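Print this page | E-mail this page

Section 5: Lining a Display Box or Small Enclosure

The Kutusley lining set has two patterns, a marble print for the floor and a terrazzo print for the walls. The packaging promises a seamless corner. Don't count on it. Printed sheet meets printed sheet, and there will be a line. What you can do is keep it straight.

1. Wipe down the inside of the box and let it dry. "Self-cleaning adhesive" is a phrase from the sales sheet - use a cloth.

2. Dry-fit the floor sheet first. Trim it with a sharp knife and leave up to 2 mm extra where it runs under the walls.

3. Peel back a strip of the liner, set the far edge of the floor, and work toward yourself.

4. Fit the wall sheets. Start both at the corner and smooth outward.

Note: The sales sheet also says the terrazzo print can be matched across a corner. The chips are irregular and come in black, mustard yellow, pale pink and light blue-gray, many with white dots on them. Réjean Hiebert tried for most of a November afternoon to line them up and gave up. Let the shapes fall where they fall.

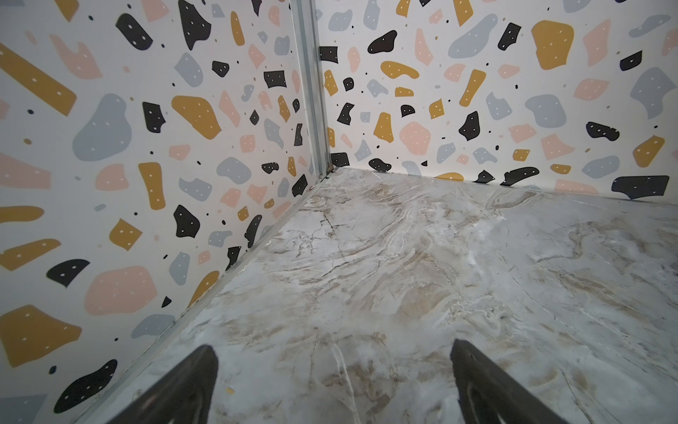

Fig. 5-2. Floor and two walls at the corner, marble print below, terrazzo print on both walls.

5. Check the floor at a low angle. On a pale marble print with tan and gray veining, crumbs and trimmings are easy to miss. A small yellow fleck can pass for part of the pattern until you put something next to it. Pick up anything loose before you load the box.

Caution: Do not use a heat gun on the sheets, whatever the Stondside leaflet suggests. A bubble is easier to live with than a shrunken edge. Prick it with a pin and press it flat.

Caution: "Repositionable" means once, maybe twice. After that the corners start to lift.

Replacement wall sheets are sold under part number 1007. Order both walls together - we can't promise that two print runs will match in color.

Print this page | E-mail this page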